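Skip to content
Home | Visit | Exhibits | Gallery | Education | Contact

This site uses cookies to remember your preferences. Accept | Settings

Gallery: Lettering and Backdrops, Rainer Hall

Updated 02/02/2022

The Valgate Center for Display Arts maintains a working record of the temporary settings prepared in Rainer Hall. Each setting is made up of a cloth backdrop, a lettered heading, and a table for handling objects. The settings remain in place for 14 days and are then taken down so that the cloth and letters may be used again.

Letters are drawn from the Sullix collection, which holds 200 pieces in foam. Staff select the colors for each heading and test the spacing on the floor before any letter is raised. Pale shades are preferred on black cloth, as they can be read easily from the entrance to the hall.

Side drapes are hung after the lettering has been fixed. Orange was chosen for the February setting to add warmth to a room that receives little daylight in winter. Drapes may be drawn back on request for group visits.

Gray tabletop with black backdrop, foam letters in several colors, and orange drape. A white, bone-like piece stands upright over the table.

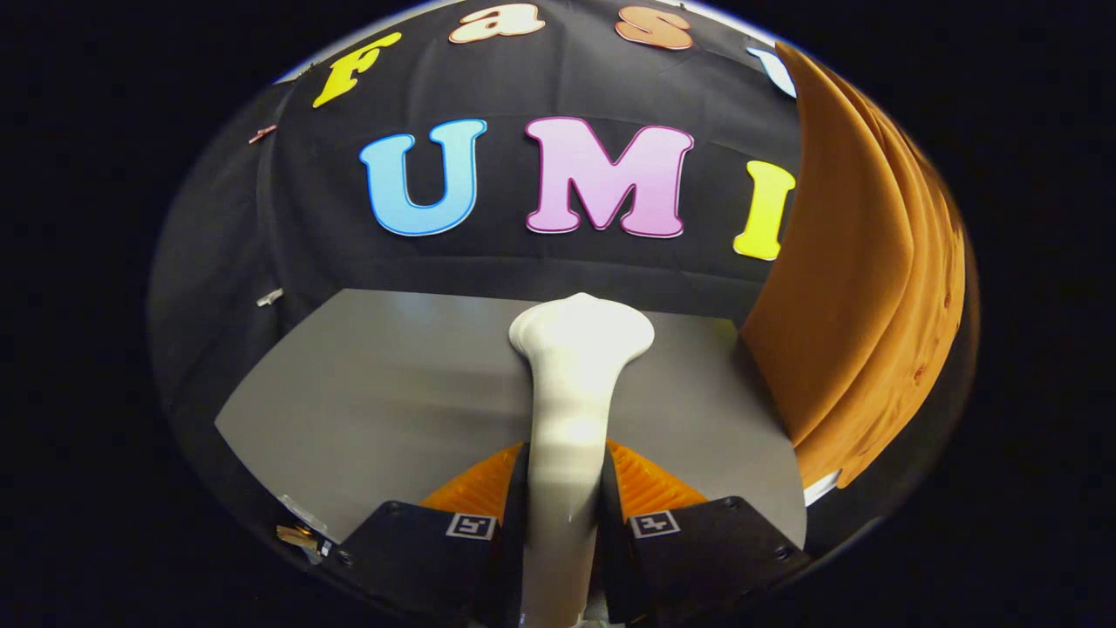
Visitors who wish to borrow letters or cloth for a school or community display should apply in writing to the Trenulis Room at least 7 days in advance. Loans are limited to 3 headings per group. All items must be returned clean and folded, with clips placed in the bag provided.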